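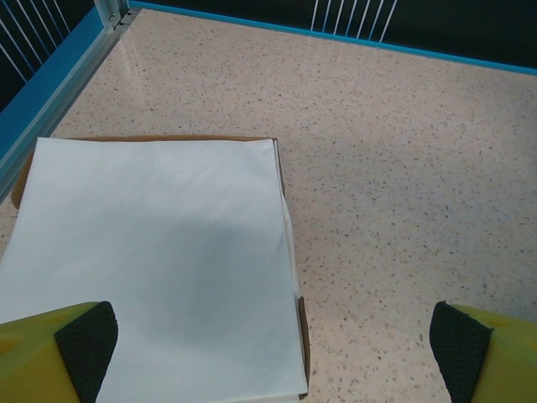

# Budgeting for a Paper-Handling Cell

Stacked paper in a shallow cardboard box is a modest task for a robot arm, and it makes a useful test of a purchase plan. The box has a rim that can catch a finger. The sheets lie close together, and the top one may ripple. A polished, speckled countertop throws reflections back at a small camera. Each of these has a cost, and few of the costs appear on the first quote.

The print finishing shop at Caltcombe began planning its cell in February. The work is plain: boxes of cut sheets come to a counter, an arm lifts and shifts them, and a person runs the folder. The shop asked for quotes from two integrators, Skallia and Tuominen, and received documents that could not be compared line by line. Skallia priced the arm, the gripper and the wrist camera as one item. Tuominen listed them apart but left out mounting, guarding and training.

## Start with the gripper

Buyers tend to begin with the arm. For paper, the fingers deserve the first look. A two-finger gripper with textured pads will hold a cardboard wall or the edge of a thick stack. Single sheets are a different job and usually call for suction or a separating device, with its own air supply and controls. If the plan covers both, the budget needs two end tools and a way to change between them.

Opening width matters as much as grip. Fingers that spread wide can straddle the corner of a box but need free counter on the outer side. Caltcombe had to give up 5 inches of counter along one edge, and a label printer moved to a shelf.

Pads wear. Paper dust fills the texture and the grip falls off slowly enough to be taken for a software fault. The shop's plan carries 4 spare pad sets for the first year, bought with the gripper so that they match. Plastic fingers are cheap to replace and should be listed under consumables, where the person who reorders tape and blades will see them.

## The camera and the counter

A wrist camera sees the work from close up, with the fingers in view at the bottom corners. That helps with the final approach. It also means that a shadow may fall on the very thing it is meant to pick up. White paper with a soft gray patch across it has weak edges, and pale paper on a pale surface has weaker ones.

There are cheap remedies: a matte mat, a diffuse lamp at a fixed height, a dark liner in the box. The Caltcombe plan puts these on a line called "surface and light," with an allowance of 200 dollars. Tuominen's first quote proposed a second camera to solve the same problem. The shop held that item back until the mat and lamp had been tried.

## Boxes as parts

Cardboard boxes vary. Flaps stick out, corners round off, and a stack may sit above the rim in one box and below it in the next. An arm can be taught to cope, at the price of setup hours. The other choice is to buy trays of one size and move the sheets into them by hand, which shifts the cost to labor.

Petley, a smaller bindery that fitted a similar cell the year before, chose trays and later went back to boxes. Its records show that almost 3 weeks of the project went to container changes. None of that time was in the budget. Caltcombe used the figure to set its own reserve.

## What to ask for in a quote

- Separate prices for arm, gripper, camera, mounting and guarding
- Pad and finger part numbers, with delivery times
- Setup hours, and the hourly rate once they run out
- A trial on the buyer's own boxes and paper, under the buyer's own lights
- The cost of teaching a new box size after handover
- License fees, stated by year

The trial is the item most often struck out to save money. It should stay. A vendor's bench will have even light and new boxes, and results from it say little about a shiny counter at the end of a shift.

## Timing

Caltcombe's revised request went out on Mon 26 March with both integrators asked to price the same list. Skallia split its bundle and the mounting turned out to be the second largest line. Tuominen added guarding and training, and its total rose to near the other. The remaining difference lies in setup hours, to be settled after each firm has run the trial with stacks at full, half and low height.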